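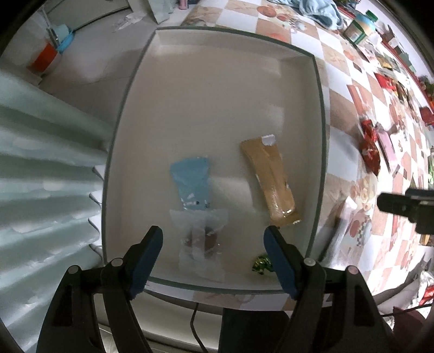
Home Ask Browse Members Log in

Filed under: Small homes / Layout & walls

Splitting one big room into two without losing the light?

Cremilda Caldeira
March 9, 2024

Hi all, we've bought a little fibro place in Iltau and the back half is one long room, kitchen at one end and telly at the other. I work from home now and I'm going spare listening to the dishwasher on calls. I'd love a proper study in the middle but the only decent window is on the end wall, so whatever goes up will put somebody in the dark. A builder quoted me 4,000 dollars for a stud wall with a door. Is there a smarter way? Ceiling is flat plaster, floor is old hardwood I'd rather not put holes in.

Ademir Honorato

We did nearly the same thing last September! Ours is a solid wall up to desk height and then fixed glass to the ceiling, and I was amazed how much daylight still gets through to the kitchen. Go for reeded glass if you don't want to be looked at all day. Ask for laminated too, it's much better for noise. The door matters more than the wall though — we started with a slider and heard everything, then swapped it for a hinged one with a seal along the bottom. I'd put the study at the window end and borrow light back through the glass. And check with council before you start, because a room with no window of its own can get messy.

Plustska

bookshelves. ours are 300 deep, back to back, cost us 900 all up. won't stop the dishwasher but you'll have somewhere for your books

Bastos

Second the glass, but make the opening wide enough to get a desk in. My door was 61 cm clear and the desk went back to the shop.

Comments

Rarkuveck: Curtain on a ceiling track? Cheap and no holes in the floor.

Cremilda Caldeira: Tried a curtain, the cat climbed it. Leaning towards Ademir's half wall, ta!

Plustska: fair enough, mine wobble a bit anyway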